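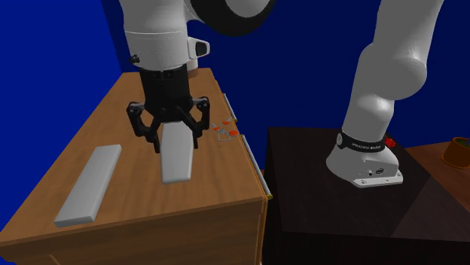

Notebook, simulation cell, August

Started 8:15. Today is only maintenance of the cell model, no new tasks. The real arm in Skuvau stays switched off until the spare cable comes, so I have time to put the simulated one in order.

First, the state I found. After the update of the Floneo scene loader the arm was loading with the base a little too low, and the mounting plate was sunk into the dark table. One can hardly see it on the screen, but the contact solver sees it very well. Before the arm moved at all, there were 13 contact warnings on the first step, all of them between base and table. I raised the base mount by the thickness of the plate and saved this as a separate offset in the cell file, not in the arm file. Please keep it like this. The arm file is shared with the Pîrvu cell, and there the table is another one.

After the change: zero warnings at start, also after ten restarts.

Second, the gripper. It is the three-finger one and it has its own file, with its own limits. In the old file the closing limit of the middle finger was copied from the side fingers. This is wrong for flat parts. The middle finger comes down from the front and touches the block earlier than the other two, then it pushes the block away along the wood. I spent a long time on friction before I looked at the limits. Lesson for me: read the limits first.

Changes in the gripper file:
- middle finger closing limit made smaller, side fingers as before
- closing speed of all fingers halved for the last part of the movement
- contact shape of the fingertips changed from box to capsule

With the box tips, the edge of the tip was catching on the beveled edge of the white block and the block turned by itself. With the capsules it turns much less. I do not say it is solved.

Test run, before lunch. Same start pose each time, wrist straight down over the wooden desk, fingers around the far end of the block, close, lift, hold, put back. 268 attempts with the new file. In 259 the block stayed in the fingers until the end of the hold. I looked at the other nine one by one. In most of them the block slipped when the lift started, so I think the lift begins before the force is settled. I added a short wait between close and lift but did not yet repeat the full set.

The second block stays on the desk during the tests and I did not remove it. If the arm comes down with a wrong wrist angle, the left finger can touch it, and this is a useful alarm. Whoever moves it for a demo, please put it back at its diagonal position, the pose is in the cell file under "spare block".

Small red discs beside the gripper: they were falling asleep and waking up in the physics all the time, and this costs computing time for nothing. I set them to fixed. When somebody needs them as movable objects again, there is one switch for the three of them. The small stand between them I did not touch.

Third, the controller. Step size was different in the simulator and in the Ultska controller bridge, so every few steps one command was used two times. In the plot of the wrist joint it looks like a small stair. Now both read the same value from the cell file. I ran 2000 steps with the arm only holding its position, and the stair is gone. There is still a slow drift in the last joint, very small, always in the same direction. My suspicion is the mass of the gripper. The value in our file is for the body without the adapter, and I could not find who measured it or when.

Rendering: I made the wall material darker blue again. The lighter version gave more reflection on the white casing and the edge of the wrist was hard to find in the camera test. The wood texture is unchanged.

Still open:
- repeat the full set with the wait before lift
- weigh the real gripper with adapter, when we are in Skuvau
- check that the Pîrvu cell still loads with the new gripper file (I only opened it, I did not run it)
- the drawer handles on the desk have collision shapes much bigger than the handles. The elbow does not come near them now, but with the low grasp poses it can happen

16:40. Cell file and gripper file are saved on the shared drive, old versions are in the folder beside. If the warnings at start come back, look first at the base offset.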